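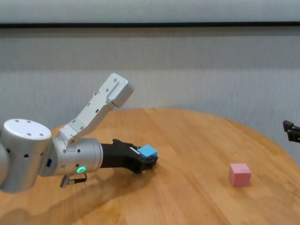 4. Setting up the grasp check in Gutik

The grasp check is the part of Gutik that decides whether the gripper is holding something before the planner is allowed to move on. It runs on the controller and needs the Jarkside driver to be up first. You will want two objects of different colors for this section. A light-blue cube in the fingers and a pink one left resting on the table work well, with enough bare tabletop between them that the detector does not merge the two into a single object.

4.1 Loading the object list

1. Open the Costora panel and select Objects.
2. Choose Load from file and pick the list you saved in section 3.
3. Check that each object has a color range and an edge length. Entries with a blank edge length are skipped without a warning.
4. Press Apply. The detector restarts and the preview goes gray for a moment.

Note: If you edit the list by hand, keep the names in lower case. Gutik treats "Blue" and "blue" as separate objects.

4.2 Teaching the held view

1. Jog the arm to a clear spot over the table and close the gripper on the first object.
2. Switch the preview to Wrist.
3. Draw the held region so that it covers the object and the inner faces of both fingers.

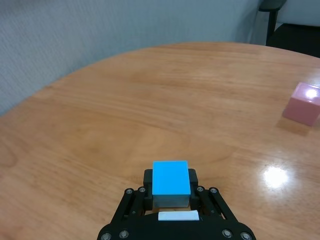

4. Set the lower width limit to 710 and the upper limit to 788. These are raw encoder counts, so they only apply to the block size used in this guide.
5. Press Store. The region is saved with the current tool name.

Caution: Keep your hands off the table while the preview is live. Jog commands already in the queue will still run after you change views.

4.3 Testing the check

1. Run grasp_check from the Mousavi console with the object held.
2. Wait for five matching results in a row. A single match does not count as a pass.
3. Open the gripper over the table and run the check again. It should now return "empty".

Glare on a varnished surface can look like a pale object to the detector. If you get false matches, shrink the held region first — lowering the exposure also changes the color ranges, and you will have to repeat 4.1.

The default limits were last revised in June by Desmond Szabo. Older tool files still load, but the width limits must be entered again.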